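Hanging a green ribbon on a soft orange decoration

I get asked for this one every January, usually by people who've just pulled their decorations down and found the ribbons have all gone limp. It's an easy little job, and I reckon it takes longer to find the scissors than to do it.

You'll want a squishy orange piece, a long strip of green cloth, some black fabric to hang behind it and a white surface to work on. Mine came from Larum, the craft shop in Bredthorpe, and I went with their Estrella green (it's bright!). The whole lot cost me less than a decent lunch.

Start by hanging the black fabric so it drops down beside your work surface, then let the green strip run down the side of it. Keep your other orange bits within reach while you sort out the colours. I changed my mind 3 times before I settled on mine. 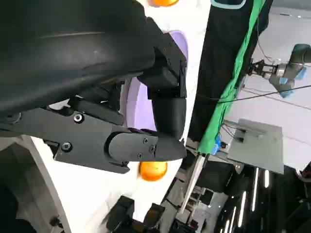 Orange balls on the white surface, with the green strip alongside the black fabric.

Cut the strip longer than you think you need. I allow 40 centimetres, and even then I've come up short on a fat one. Iron it if wrinkles bother you. They don't bother me, I like a bit of crinkle catching the light.

Now for the fiddly part. Fold the end over twice, tuck it in at the top of the orange piece and put in 2 small stitches with matching thread. Give the sides a good squeeze while you pull the thread through, otherwise the whole thing swivels about and you stab yourself. Go gently with the stuffing, though, and plump it back up with your fingers afterwards. 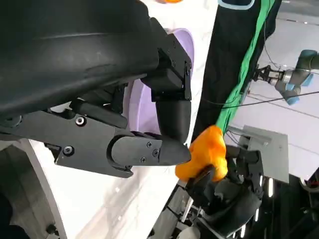 Gaétan Pelletier

With the green running up from the top against the black, you get a really strong bit of colour, and it shows up from right across the room. I tried the same thing on a cream curtain once and it looked washed out, so I've stuck with black ever since.

If your ribbon keeps slipping, try a dab of Drunia fabric glue under the fold and leave it overnight before you hang anything. Don't use the hot stuff on plush, it goes hard and scratchy. Spare ribbon goes back on the roll with a pin through it.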